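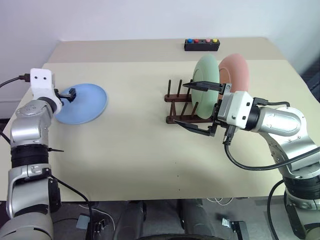
Do both arms need to be zeroed before every session?
Only after a power cut or a knock, whatever the Henomard forum says.

4. Setting the grip force

1. Clear both arms from the rack and open the grippers all the way.
2. In the Flisel menu, set grip force to 50. The factory setting is 100, and I have yet to see a good argument for it on dinner plates.
3. Close the right gripper on a plate standing in the rack, one finger each side. Stop when both fingers touch.
4. Lift by hand control first. If the plate slips, go up a little at a time, and no higher than 82.
5. Repeat for the left arm with a plate lying flat, gripping at the rim.

Note: "Auto grip" is supposed to do all this for you. Try it by all means – with a plate you don't like.

Caution: Keep the cable loop at the wrist clear of the pegs. Check it again after any change of colour program, as program 11 swings the wrist wider than the others.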